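Where to Put a Hot Pot Lid (Setting Up a Lid Stand with a Drip Tray)

2018-02-07

For years my lid routine went like this: lift lid, panic, set it upside down on the counter, burn a knuckle picking it up again, wipe up the puddle. Sometimes I'd balance it on the sugar canister. Once I put it on a library book and I'm still a little ashamed of that one. Then I moved into the apartment in Ninwood with its tiny strip of counter next to the stove and I finally bought a proper lid stand, the kind with bent wire standing in a shallow plastic tray. It took me a few tries to get it working the way I wanted, so I'm writing the whole thing down (a couple of you asked after my soup stock post, and the comments got long).

What you need

A lid stand with a tray under it. Please get the tray! I started with a bare wire one from the clearance shelf at Walcombe and all it did was move the puddle six inches to the left.
A tape measure or a ruler
Your tallest pot and its lid
Dish soap, a soft sponge, a dry cloth
Baking soda, if your tray is already grubby

Step 1. Measure the lid first

I know, measuring a lid sounds fussy. But the slots on these stands are not all made for the same size of lid, and a big heavy lid in a small stand will lean over farther and farther until one day it's on the floor. Lay the lid upside down on a towel and measure straight across the middle, rim to rim. Mine is 226 mm. (My ruler only has millimeters left on it, the inch side wore off ages ago. It's just under nine inches.)

Now measure the tray the long way, inside the raised edge. You want the bottom of the lid to sit well inside it. The lid is round, so only a short piece of the rim touches down at the bottom, and the tray can be a good deal shorter than the lid is wide. My first tray was 144 mm on the inside and drips off the sides of the lid kept missing it. The one I have now is 216 mm and I haven't had to chase a drip across the counter with my sleeve in ages.
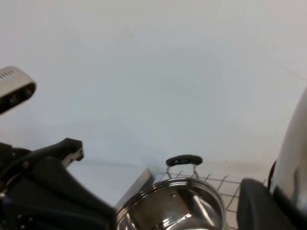
Check the height too, while you've got the tape out. A lid standing on its edge takes up as much room going up as it did going across, plus a bit for the tray. If you have low cabinets over your counter, or one of those shelves for spices, hold the lid up where you think it's going to live and see whether you bang it on anything on the way in. I had to move a hook. It was a bad hook anyway.

Step 2. Pick the side

You want the stand on the side of the hand that lifts the lid. I'm right-handed, I lift the lid with my right, so the stand goes to the right of the pot and my left hand is free for the spoon. Sounds obvious, and yet I had it on the left for two whole months — reaching across an open pot of boiling pasta water every single time, steam right up my sleeve. Don't do that.

If your stove is jammed against a wall on your good side, put the stand slightly behind the pot instead, over the back corner of the counter. Keep it off the burners, and keep a hand's width between a plastic tray and any burner that's on. I melted the corner of a cutting board that way back in June and the smell stuck around for days.

Step 3. Do a dry run

Do this with everything cold and the pot empty. It takes a minute and you'll feel silly, but it's how I found out my stand was turned the wrong way. Put the lid on the pot. Put the stand where you think you want it. Lift the lid by the knob, move it over, set it in. Then put it back. Do it a few times without thinking too hard and watch where your elbow goes.

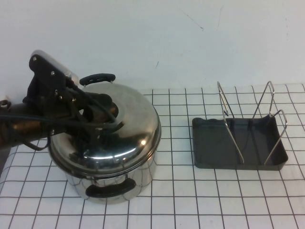 Lid on, tray and wire rack off to the right of the pot.

What you're checking is whether you have to twist your wrist into some strange shape to get the lid into the slot. If you do, turn the whole stand a little, a quarter turn at most, and try again. A small angle makes a huge difference! Mine sat perfectly square to the counter for ages because it looked neat, and I kept clipping the wire with the rim and making that awful clang.

Check that the wire is actually seated in the tray, too. On some stands it clicks into little molded bumps and on others it just stands there loose. Mine's the loose kind. Before a big cooking day I give the wire a push with one finger, and if it slides, I rinse the tray and dry the bottom of the wire. Grease makes it skate around.

Step 4. Lift, tilt, wait, move

Now the real thing, with something cooking. This is the part I rushed for the longest time.

Crack the lid open on the side away from you first, so the steam goes off toward the wall and leaves your face alone. Then raise it straight up a couple of inches and tilt it, keeping it over the pot. Count to three (slowly, come on) and let the water run down the inside and fall back where it came from. Most of your puddle problem is solved right there, before the stand even gets involved. Then carry the lid over, still tilted, and lower it into the slot on its edge.

Use a dry potholder if your knob gets hot. Black knobs look as if they'd stay cool and some of them do, but I've owned one that absolutely did not, and I'm not going to tell you yours is fine. Touch it quickly with the potholder off once, early in the cooking, and you'll know.
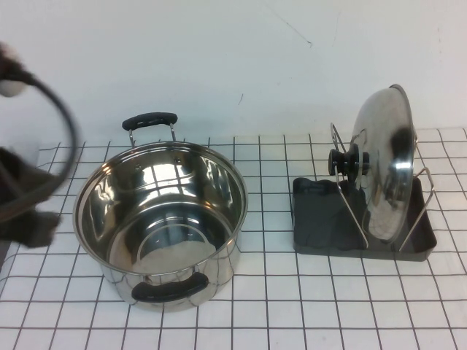
Which way the lid faces in the stand matters more than I thought it would. I used to drop it in any old way, and half the time I'd have to reach around the back to find the knob again. Now I always set it with the domed side toward the pot, so the knob sticks out to the left, pointing back at where it's going. One hand, straight in, grab, straight back. The bottom of the rim goes down inside the tray and the other face rests against the wire. If you put your stand on the left side of the stove, swap it all around so the knob still points at the pot. The one time I go the other way is when the dome is splattered with sauce and I'd like company not to see it.

Step 5. One lid or two?

My stand will hold a second lid behind the first if the second one is smaller. It'll do it, but I wouldn't bother during cooking. Two hot lids back to back trap steam between them, and pulling out the rear one means moving the front one, and now you're standing there holding two lids and no spoon. I save the double parking for after the dishes are washed. It's a pretty good drying rack for lids overnight, better than flat on a towel where the rim sits in its own water and leaves a ring.

It'll hold a spoon as well, leaned in the gap between the wires, as long as the handle isn't too long. My big wooden one tips the whole thing over. I have tested this more often than I needed to.

Step 6. Empty the tray

Every time, the same day! I can't say this strongly enough. What drips off a lid looks like clean water but there's a little starch and fat in it and it gets sticky, and then it gets smelly. Lift the wire out, dump the tray in the sink, wash with dish soap, done.

If you've let it go (no judgment, I came back from a long weekend at Kemham Lake to something I won't describe), fill the tray with hot tap water and a spoonful of baking soda and leave it while you eat. The molded dips in the bottom hold on to gunk, so go over those with an old toothbrush. Skip the steel wool on dark plastic. It leaves gray scratches and then the scratches hang on to grease too.

For the wire, soapy sponge, rinse, and dry it right away with a cloth. Chrome is happy enough being wet for a short time but water spots build up where the wire touches the tray, and my old Walcombe one got rust freckles at exactly those points.

While you're at it, the lid

Shiny stainless lids show everything. Fingerprints, hard water, the ghost of last night's lentils. I use a splash of white vinegar on a soft cloth after washing, rinse, and dry at once. Go around the base of the knob, where there's always a brown line hiding. If the knob wobbles, most of them have a screw on the inside of the lid, so snug that up with a screwdriver while the lid is cold. Snug is enough — I cranked one too hard and cracked it, and the replacement knob from Korletey took three weeks and doesn't match.

A couple of things people asked

Glass lids: yes, same method, but set them down gently and don't move a hot one onto a cold wet tray. I wipe the tray dry first for glass.

Can it go in the dishwasher: my wire goes in, my tray doesn't. I put the first tray on the bottom rack and it came out shaped like a potato chip. Look for a mark on the underside of yours, and if there isn't one, wash it by hand.

Really huge lids, canning pot size: I lay those upside down on a folded towel. I haven't found a stand I trust with one yet, so if you have one you like, tell me the inside length of the tray in the comments, please, and what size lid you're putting in it.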